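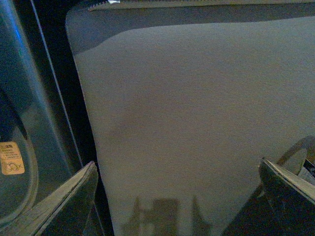 4/1/24

Woke up at 5 because the upstairs radiator was clanking again, gave up on sleep, and made the good coffee. So this is going to be a long one. I've got a whole notebook page of stuff I meant to write down over the last couple of weeks and never did, and if I don't do it now I'll forget which parts were funny.

First the big news, which is that I signed up for the choir! The Rerkusbridge one, the community one that meets in the old grange hall. I have been threatening to do this since January. Signe Engström has been singing alto there for years and every time I run into her at the hardware store she says "so, are we seeing you?" and I say something about my schedule, and then we both look at the paint chips for a while. Well, this time I said yes. I think I said it mostly to get out of the conversation, but a yes is a yes, and she texted me the details before I even got to the car.

I haven't sung in a group since high school. I was in the back row then and I stood next to a girl who had perfect pitch, and my entire technique was to be a quarter second behind her. I never learned to read music properly. I know the dots go up when the tune goes up. I know what a rest is. Past that I am faking it, and I told the director so when I got there, and he said half the tenors were faking it too and to sit wherever I liked.

The director is Fitzgerald Tran and I was a little scared of him for the first ten minutes. He is very tall and very quiet and he doesn't say hello so much as he nods at you. Then he started the warm-ups and turned into a completely different person. We had to buzz our lips up and down a scale, and then we had to sing "many mumbling mice" faster and faster (I lost it at the second mouse), and then he had us all sigh like we'd just put down heavy groceries. I liked the sighing best. I could be in a choir that only sighed.

They put me with the altos in the end, next to Signe, who smelled like peppermint and had all her music in a green binder with tabs. I had a folder with nothing in it. She had made me photocopies! With the alto line already highlighted! I could have cried. One of the songs is page after page of what looks like ants, and she'd written "breathe" in pencil at all the places where you should, and at one spot she'd written "don't breathe, I know, I'm sorry."

What we're singing: two spirituals, a Swedish spring song that Signe is helping everybody pronounce, a round that I think we did in third grade, and then the big piece, which is a setting of a poem about a river going over its banks. It's slow and strange and the altos have the same note for what feels like an hour while everybody else gets to go places. I was annoyed about this at first. Then the basses came in underneath and I felt the note change without me changing it. I'm not explaining it well. I was singing exactly the same thing and it went from sounding sad to sounding kind of brave. I got goosebumps all the way down to my wrists and missed the next entrance completely.

Then home, too wired to sleep, ate cereal standing up at the counter and hummed at the cat. The cat left.

OK, second thing on the list: Mom's recipe cards. I finally got the tin down. I've been putting that off a lot longer than the choir. It wasn't as hard as I thought it would be, mostly because her handwriting is so bad that I spent the whole time squinting instead of being sad. There's a card that says either "bake until gold" or "bake until cold." There's one for a cake she called Skundwood cake, after the place on the lake where we used to rent, and the only ingredients listed are butter, eggs, lemon and "the usual." The usual what, Mom?

I tried it anyway. I figured the usual had to be flour and sugar, and I guessed at how much, and the first one came out like a paperweight. The second one was better. I put more lemon in and let the butter get really soft, and I beat the eggs for a long time because I remember her standing at the window doing that and telling us to quit running in and out. It's still not right. Hers had a sort of crackly top and mine is smooth and pale. I'm wondering about sugar sprinkled on before it goes in, or maybe a hotter oven. I called my brother to ask and he said "wasn't it from a box?" and I had to get off the phone.

I'm going to try again before Easter leftovers are gone so I have something to serve it next to. (There's still so much ham. I have had ham in eggs, ham in beans, ham on a roll, and last night, ham just out of the wrapper in front of the fridge.)

Third thing, the Kettani. I don't think I've written about this at all. Kettani is the little grocery that opened where the shoe repair used to be, and I had walked past it all winter thinking it was a place that sold phone cards. It is not! They have olives in buckets. They have flatbread that's still warm if you go before lunch, and some kind of pepper paste that I have now put on everything I own. I asked the lady there what you're supposed to do with it and she said "what do you eat?" and I said eggs, and she said "then eggs." So, eggs. And potatoes, and a grilled cheese, and a spoon. I spent way too much money and came out with two jars of it and a bag of dried limes that I'm a little bit afraid of. I've read that you poke holes in them and drop them in soup. If anyone in this family ever reads my diaries after I'm gone, the hard black balls at the back of the cupboard are limes. Please don't call anyone.

What else. The Skillside class is over. That was the evening bookkeeping course I was taking through work, and I passed, and I'm so glad it's finished that I don't even want to write much about it. The last session was all depreciation. I got the certificate by email and printed it and then felt silly and put it in the drawer with the takeout menus. It did make me go through my own accounts though, and I found out I've been paying for a magazine that I stopped getting when I moved. I called them up and was on hold so long that I learned their whole hold song, both verses, and then a very sweet young man canceled it and told me I'd be getting $205 back. I'd have let it go for an apology. I'm going to put it toward decent shoes for standing in at rehearsal. That grange floor is concrete under the boards, I swear, my heels were killing me.

I've been walking more too. The mud is awful but the path behind the mill is open again and the peepers have started. I stood there the other night just as it was getting dark and it was so loud you couldn't have had a conversation. I tried my alto note at them to see if it fit. It kind of did? A man came around the bend with a beagle right then and I turned it into a cough. He said "nice evening" and I said "yep" in what I can only describe as a bass voice.

I also started the book for book group and I don't like it, and I know everybody else is going to. It's the one about the lighthouse and the two sisters and there is so much weather. I'm on chapter four and so far it has rained, it has almost rained, and somebody has looked out at where the rain was. I'll finish it, I always finish them, but I'm going to complain in here first so that I can be polite at the meeting. The sister who stays is much more interesting than the sister who leaves and we get nothing but the sister who leaves. There. Done.

Garden: the peas are in. I soaked them overnight and then it snowed on them, so we'll see. The rhubarb is poking up, those crinkly red knuckles, I love them so much, I go out in my robe to look. Something has eaten every single crocus down to a stub except for the purple ones by the step. I need to get the hose bib looked at before I turn the outside water on, and I need to find where I put the good trowel, which I know I had in October because I remember thinking "I'll put it somewhere smart."

Tonight is the sectional rehearsal, altos only, at Signe's house. She's making cardamom buns and I said I'd bring something, so I guess it's going to be Skundwood cake number three, ready or not. If it's a paperweight again I'll say it's a family tradition and cut it thin. I've been practicing the river piece in the car and I can get all the way to the bottom of the third page now without getting lost, as long as I don't have to merge.

Note to self: ask Signe how she says the word with the little circle over the A. I've been singing it three different ways depending on who's standing near me. And call the radiator guy. And lemons!

It's getting light out and the cat has forgiven me and is sitting on the notebook, so I'm going to go butter the pan.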